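Hand Tools, Term Three

I promised a few of you I'd write up what's been going on at the robotics club, and then I let most of August go by without doing it, so apologies, and put the kettle on because this is going to be a long one.

For anyone new to the blog, I'm one of the parent helpers (I was going to come for one term and that was two years ago). Our lot are in their last years of high school, plus a few who've gone on to uni and keep turning up anyway, which I love. This year they've got a proper project with a proper name. They call it Treretti, after a long argument that I mostly missed while I was out getting the pizzas.

The idea is that a robot arm learns to tidy a desk by copying people. You don't drive the arm around with a joystick. You hold a gripper in your own hand, squeeze it, pick things up and put them down, and the camera on it records the lot. Later the software tries to work out what you were doing and why. Oda Lie, who runs the club and has more patience than anyone I've ever met, explained this to me three times before I stopped asking where the rest of the robot was.

So the job this term is collecting demonstrations. Heaps of them! The kids set themselves a target of 1,232 before the showcase in November, and they split it up into little tasks so it wouldn't drive everyone mad. Mouse and keyboard jobs came first, seeing as every desk we own has those on it anyway.

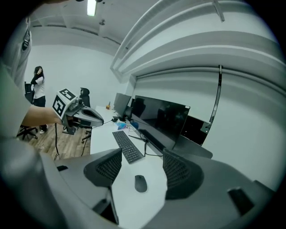
The mouse jobs took far longer than anybody had budgeted for. A mouse is a slippery, rounded sort of thing and you want to grab it the way you normally would, with your whole hand draped over the top, but you've only got two fingers to work with and they only go in and out. My own first go looked like someone trying to pick up a wet bar of soap with salad tongs. The younger ones were much better at it than me, of course, and very kind about it.

They've also learnt to be fussy. If you bump the desk halfway through, or change your mind about where something's going, that run gets binned. We lost 31 in one afternoon when the labels got muddled and keyboard runs were saved as mouse runs, and I thought there'd be tears. There weren't. Oda got them to sit down and write a naming rule on the whiteboard, and it's still up there with a big box drawn around it and DO NOT RUB OUT underneath.

At last count we had 267 good ones in the bag. I know, I know, that's a long way short of the target, but they're getting quicker every week and the school holidays are coming up, when we'll have the room from ten until four. If you've got a teenager who'd like to come along and have a go, the sign-up sheet is at the front office, and we could really use a few more left-handers. Bring a water bottle and a snack, and wear closed shoes please!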